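Prultemton Papers in Applied Robotics
September 22, 2026 | By the Trunari Project Group, Drunville
Reading time: 3 minutes
We use cookies to remember your settings. Accept all | Manage choices

4. Collecting the demonstrations

4.1 Two ways of showing the task

The Trunari arm learns a tidying task from people who already know how to tidy, or who said so when they signed up. We compared two ways of getting the skill out of them. In the first, the operator drives the arm from another room with a pair of joysticks and a video feed. In the second, the operator holds a gripper tool in each hand and simply does the job. The fingers of the tool match those on the arm, so a motion recorded by hand can be replayed with little correction.

Remote control has one great advantage: every recorded motion is one the arm can perform, having just performed it. Its disadvantage is everything else. Operators took 40 seconds on average to move a single hair tie into a box, and several spent part of that time apologizing to the hair tie. With the hand-held tools the average fell to 20 seconds, including the pause in which people work out which end of a snap clip they would like to pinch.

We had planned to collect equal amounts of both kinds. After the first week we revised the plan, partly on the evidence and partly on the written comments from our operators, which were brief.

4.2 The sorting task

Hair accessories were chosen over the usual wooden blocks. Blocks are kind to robots. A scrunchie changes shape when squeezed, a claw clip has opinions about which way up it should lie, and elastic ties travel in groups, so that picking up one tends to mean picking up its relatives. Operators were asked to put the pieces into an open box one at a time, in any order, and to leave the cloth underneath more or less where it was.

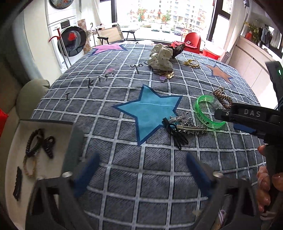

Figure 4. Sorting hair accessories with hand-held grippers, home setting.

Sessions took place in homes, with the furniture left as it stood. An earlier policy, trained entirely on a plain gray bench in our Drunville lab, did very well on plain gray benches. Moved to a patterned tablecloth, it made repeated and confident attempts to pick up the print. We therefore asked for patterned cloths wherever a household had one, and the supply turned out to exceed our needs.

Each session opened with a short calibration, during which the operator touched the finger pads together and then opened them fully. Of 2000 recorded attempts, we set aside 131. Most of these failed the calibration check; the rest contained long stretches in which the operator had put the tools down and was using fingers, a method we accept is superior.

4.3 Labeling

An attempt was labeled complete when the piece lay inside the box and both pads had let go of it. The second condition was added after the Mac Giolla trial set, where a number of clips had been delivered to the box and then carried straight out again. Partial attempts were kept and marked as such. The training results for both collection methods are given in Section 5, and the remaining remote sessions will be added in October.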